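4.2 Clutter and the Self-Reported Tidy Household

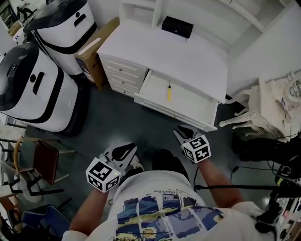

Figure 1. A cluttered room, floor level, with footwear.

Respondents to household surveys are, as a rule, tidy people. They put things away the same evening, they own fewer shoes than their neighbors, and they have been meaning to take a bag of clothes to the thrift store. We did not set out to doubt them. The Ostness questionnaire, mailed to 1256 addresses in July, asked residents to rate the state of their main living space from 1 (everything has a place and is in it) to 6 (please call ahead). The most common answer was 2. Very few people chose 6, and one of those attached a letter of complaint about the wording.

The home visits told a different story. Of the 200 households that agreed to let us in, 61 had rated themselves at 1 or 2 and were placed at 4 or higher by both raters, who worked separately and did not confer until the forms were handed in. The gap was widest for floors. People seem to judge a room by its tables and shelves, and what is on the ground gets filed under "temporary," a word that came up in interviews for objects that had been there since the previous lease.

Shoes deserve a note of their own. In the Rendadard district, where most entryways are too narrow for a rack, residents left them wherever they came off and did not regard this as clutter at all. In Bornilier, where the newer apartments have a closet by the door, the closets were full of other things and the shoes were on the floor anyway. Earlier work using the Flanagan Storage Index would predict the opposite, since it treats each added foot of shelving as a fall in visible mess. We found no such fall.

Two limits apply. Households that accept a visit may differ from those that do not, and they had a week's notice, which we assume some of them used. The scores in Table 3 should therefore be read as the rooms on a good day.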